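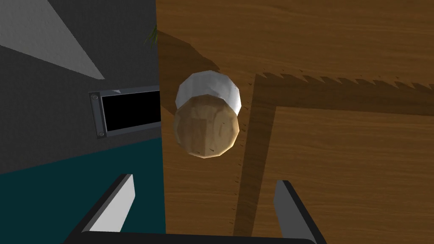 1/ I kept a written record of every jar of food we threw out this year. The total came to 33 jars, and I want to go through what they were and what we changed.

2/ The worst group was jam. 13 of the 33. We were buying a new flavor before the old one was finished, and the old one got pushed to the back of the fridge door.

3/ Next was pickles and relish. My neighbor Senga Semple gives us a lot of relish. It's good relish. We eat it slower than she makes it.

4/ I added up the cost from receipts where I had them: $258. The relish was free, so that figure is everything else, plus a few things from Purnard that cost more than they should have.

5/ What changed:

One open jam at a time. The kids complained for a week and then stopped.

Date on the lid in marker on the day it's opened. Month and day is enough.

Spices stay in the cupboard by the stove, one row deep. We had three cumins.

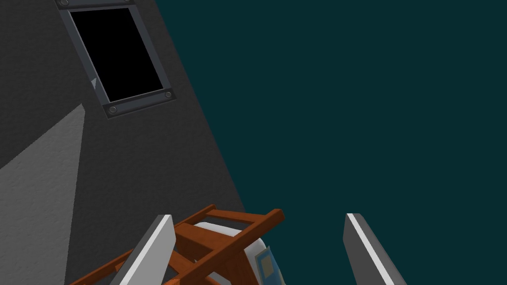
Nuts and seeds go in the freezer. Walnuts were going rancid every July.

Mustard is exempt. I have never thrown out mustard.

6/ Ross Paterson asked if I decant dry goods into matching containers. No. I tried it with flour and rice and lost the cooking instructions for the rice, and I ended up with two half bags of flour that wouldn't fit in anything.

7/ The record itself is a sheet of paper taped inside the pantry door. I write what it was, how full it was, and why it went. "Forgot" is the most common entry. It takes 15 seconds — less if the pen is where it should be.

8/ A few people want the sheet. It's just four columns: item, month, how full, reason. You can draw it with a ruler.

9/ Next year I'm doing the same for bread. I already know it will be the ends of the loaf and hot dog buns. We buy buns in packs that never match the hot dogs, and the last two go in the trash.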